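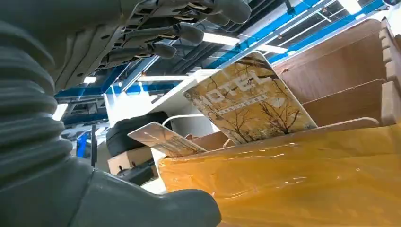 # The Case for Letting Software Refuse

*Position paper, Perkine Institute for Applied Control. Comments are welcome and should be addressed to the author, Jérémie Gaillard.*

11 February 2025

Most of the public argument over robot manipulation concerns what a hand can be made to do. This essay concerns a smaller matter, the right of a control program to stop and report that it does not know enough to continue. The Institute has come to hold that this right should be written into the interfaces between perception, planning and control, and that suppliers who leave it out should be asked to explain themselves.

The view is not widely shared. In the course of our review of manipulation software we heard, more than once, that refusal is a weakness to be trained away. A system that stops is a system that must be attended to, and attention costs money. We accept the second half of that statement. We do not accept the first.

## What a plan is made from

A motion planner does not see anything. It receives a set of shapes, with positions attached, and it finds a path among them. If the shapes are wrong, the path will be wrong in a way that looks entirely correct on the operator's screen. Every serious engineer knows this, and most current software is nevertheless built as though it were not so.

The loss occurs at a particular point. A perception module will usually have some internal measure of doubt. It may hold two readings of an edge, or a wide spread of values for the depth of a surface. When it passes its result to the planner, that doubt is commonly dropped. The planner is handed one box, in one place. It has no means of asking whether the box was measured or guessed.

Glossy plastic film is the familiar case. Wrapped around a carton, it creases, and each crease returns a streak of light from whatever lamp is overhead. A depth sensor may report holes where there is solid material, or a surface that lies well behind the real one. A printed booklet standing in a narrow slot gives trouble of another kind. It is thin, it leans, and from some angles the estimate of its tilt can swing widely between one reading and the next. Put the two side by side under a fluorescent tube and there is a task that any clerk would regard as trivial and that a planner has good reason to approach slowly.

The usual remedy is to fill the gaps. Missing depth values are smoothed over from their neighbors, a clean surface is produced, and the clean surface is sent onward. Smoothing is a sound technique and we do not propose to abolish it. Our objection is that the filled values arrive at the planner with the same standing as the measured ones. An invention and an observation should not carry the same label.

## Three answers in place of two

At present, the typical planning call returns either a path or a failure. We recommend a third answer, which our working drafts call a deferral. It would mean that a path may well exist, that the planner cannot vouch for it on the information supplied, and that certain further information would settle the question.

The last clause matters most. A bare refusal is of little use to anyone. A deferral should name the region in doubt and the kind of observation that would help, such as a view from a different side or a light touch at low force. Where a camera is carried at the wrist, a second view is often cheap. The arm is moved a short distance, the highlight on the film shifts, and the reading beneath it may become usable. The control layer can arrange this without a person being called at all.

Our colleague Anderson Sales has put the opposing case with some force, and it deserves to be set out fairly. He holds that a third answer will be misused. Developers under pressure will return it whenever a calculation is slow, integrators will write a wrapper that converts every deferral into a retry, and within a year the signal will mean nothing. He points to the warning messages in our own test environment at Fornmont, most of which were silenced by staff within 2 weeks of being introduced.

That criticism is fair, and the Fornmont episode does the Institute no credit. The warnings were badly designed. They carried no location, no cause and no suggested action, and the staff were right to find them useless. We take from it that a deferral without a stated cause should be rejected by the interface itself, in the same manner that a malformed request is rejected. A developer who wishes to misuse the answer would then at least have to invent a reason, and invented reasons leave a trail in the logs.

## The matter of speed

The strongest objection is commercial. Buyers compare systems by the number of items handled in an hour, and a system that pauses will compare badly. Surkell, whose planning library we examined for this paper, gave us a plain account of its own position. Its default settings allow the planner 80 milliseconds to return a path. On expiry, the best candidate found so far is executed. The company told us that customers had asked for this behavior, and we have no reason to doubt it.

We would ask those customers what they believe they are buying. The hourly figure counts the items moved. It seldom counts the items bent or dropped, or the time a person spends putting the work area back in order after a grasp has gone wrong. A booklet pushed down behind a divider takes longer to recover than it would have taken to look at it twice. When such costs are entered against a different budget, the fast system will always seem the better one.

There is also the question of where the time goes. In the logs kept at Fornmont in March of last year, 30 percent of total cycle time was spent on recovery motions following a grasp that had been planned with full reported confidence. We do not claim that this share would hold elsewhere. The objects were mixed, the lighting was poor and the gripper was a jointed hand with more freedom of movement than the work required. Even so, a modest number of early pauses would have been a reasonable price for removing a part of it.

## Hands make the problem harder

Much planning software was written for the parallel gripper, which has two fingers and very little to decide. The move toward hands with jointed fingers has been quick, and the software has followed it with reluctance. A hand can approach a thin object in many ways, and it can also hide that object from its own camera. As the fingers come forward they fill more of the view. The most accurate information about the target is therefore often gathered well before contact, and it grows stale as the hand moves in.

Few of the systems we reviewed record the age of an estimate. The planner is told where the object is, and the time at which this was last confirmed is left out. We consider this a plain defect. A time stamp and a measure of spread should travel with every pose, through every layer, until the fingers have closed and the joint sensors have something to say for themselves. Neither field is costly to carry. The work lies in persuading the author of each layer to read them.

Simulation has made that persuasion more difficult. In a simulated workcell the pose of each object is known exactly, and film does not shine unless someone has taken the trouble to make it shine. Code developed there tends to treat certainty as the normal condition. The Institute uses simulation daily and will go on doing so, but we now ask that 2 noise settings be run for every test and that the harsher of them be the one reported.

## What the Institute recommends

Our recommendations are addressed chiefly to those who write and purchase planning software.

- Measured and filled depth values should be marked separately and remain so marked.
- Every object pose should carry its spread and the time of its last confirmation.
- Planning calls should be able to return a deferral, with a required cause and a requested observation.
- Time limits should end in a deferral by default. Execution of an unfinished plan should be a setting that the operator selects and signs for.
- Published throughput figures should include recovery time.

None of this requires new science. The Szczepańska report, which the Institute commissioned and has circulated to members, found that the greater part of the necessary information already exists inside current perception modules and is discarded at the boundary. Its authors stopped short of recommending a common message format. We think they were too cautious on that point – a format that is merely adequate, and is adopted, would serve the field better than the several excellent ones now in draft.

Mr. Sales has asked that his disagreement with the fourth recommendation be recorded. He would prefer that the default be left to the integrator, who knows the site and bears the consequences. I remain of the view that a default is a statement about what the authors of a program consider safe, and that they should not hand that statement to someone else. His full remarks will be printed with the next revision of this paper, together with any replies received from suppliers.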